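**Product notes, 3/13/21**

## Tiltus hand-held gripper kit: a month on the cloth bench

Several readers asked us to cover the Tiltus kit after it turned up in the spring catalog from Cestura. We bought one at full price in the 900 version, which is the one with the wide side plates, and used it as our main collection tool for 31 working days. These notes cover setup, handling, recording, software and price. The shorter 800 version uses the same jaws and the same mount, so most of what follows should apply to both.

### What comes in the case

The kit ships in a hard case with foam cutouts. Ours held two grippers, two trigger handles, two camera mounts with wide lenses, a charging dock, a bag of spare jaw tips and a printed card with the calibration pattern. Cameras are sold separately unless you order the full bundle. We ordered the bundle, and everything on the packing list was there.

Assembly is simple if you have done this kind of thing before. The handle slides onto the base of the gripper and locks with one screw. The camera mount goes on last. The manual puts the mount before the handle, and if you follow that order you can't reach the screw, so you take the mount off and start over. Cestura says the manual will be corrected in the May printing.

Calibration took us nine minutes per gripper the first time. You hold the printed card at three distances, open and close the jaws when prompted, and wait for the tone. The card should be laid on something flat. Ours curled after a week near the window and the routine began to fail, so we glued it to a board.

### Handling cloth

Most reviews of hand-held grippers use cups, blocks and boxes. We do laundry and bedding work, so we spent nearly all of our time on soft goods: towels, throws, blankets, curtain panels, fleece and knit items.

The jaws close in from both sides through a set of linkage bars, and the pull on the trigger is light for the first half of its travel. After that it gets stiffer. On thick fabric this is helpful, as you can feel the point where the cloth stops squashing and starts to hold. On a single layer of thin cotton there is little to feel and we often pulled too hard. That did no harm to the fabric, but our operators had sore fingers by the afternoon.

Fuzzy and napped material was the best match. Once a fold is pinched up between the tips it tends to stay put while you lift and turn. Smooth linings were harder. Satin slid out often enough that we switched to the rubber-coated tips in the spares bag, and those helped. They also pick up lint and need wiping at least twice a day.

The tips are narrow, and that is a good thing for picking one edge out of a pile. It's less good for spreading a blanket, where a wide grip keeps the edge straight. Tiltus lists a broad tip as an add-on. We haven't tried it.

Two people can work side by side with one gripper each, or one person can hold both. For folding large pieces we prefer one person with two grippers – the timing between left and right is better, and there is less waiting. The weight is fine for an hour. After that we rotate.

### The view from the camera

The wide lens keeps both jaws in the picture along with plenty of the work beyond them. The corners go black with the supplied lens, and you lose a little of the picture there. It had no effect on our tracking results. The mount held its angle well, and we had to tighten it only once.

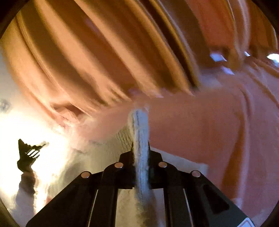

*The gripper closed on a narrow strip of pale gray fuzzy fabric, with orange-brown cloth hanging behind it.*

Exposure is the weak point. The automatic setting is slow to adjust, and bright spots can wash out to plain white while the folds next to them go dark brown. We had better results after fixing the exposure by hand and putting a diffuser over the bench lights. Fast arm moves blur hanging cloth quite a bit at the default shutter speed, so we'd suggest the faster setting for anything that swings.

Colors are fairly close to what we see by eye, though pale fabrics tend to pick up a cool tint on one side if there is a window nearby. If your project depends on color sorting, plan on a reference card in every session.

### Software and file handling

Recordings go to the card in the camera and are pulled through the dock. The Tiltus desktop program pairs the left and right files, trims the ends and works out the path of each gripper. It rejected a fair number of our early clips. Nearly all of those were cases where cloth covered most of the lens for several seconds, which is bound to happen with blankets. Lifting from a lower angle cut the rejections down a lot.

Export is in the usual formats, and there is a ready-made profile for Vahidi arms. We ran the profile on our own pair and it loaded without changes. Users of other arms will need to write a small settings file. The template is clear enough, but the units aren't labeled – lengths are in millimeters and angles are in radians.

The program needs a license key for each computer. Moving a key means writing to support, and our request was answered the next morning.

### Service and spares

Umance handles repairs and spares in North America. One of our triggers developed a loose spring in the third week. Umance sent a replacement handle under warranty and asked for the old one back in the same box. Jaw tips are sold in sets, pivot pins one at a time. Check that the pins are snug when you do your weekly cleaning, and use the small driver in the case.

### Price and who it suits

The 900 kit without cameras costs the same as last year's model. The bundle adds enough that you should check whether you already own cameras that fit the mount. The list of supported cameras is on the product page.

We'd recommend the kit to teams that work with towels, fleece and other thick fabric and want clips they can use the same day. Teams that mostly handle thin or slippery cloth should order the rubber tips in quantity and ask for a trial unit first. Cestura lends them out for two weeks, with shipping paid by the customer in both directions.

Readers who have used the broad tip on sheets or tablecloths are welcome to write in. We'll print replies in the next issue.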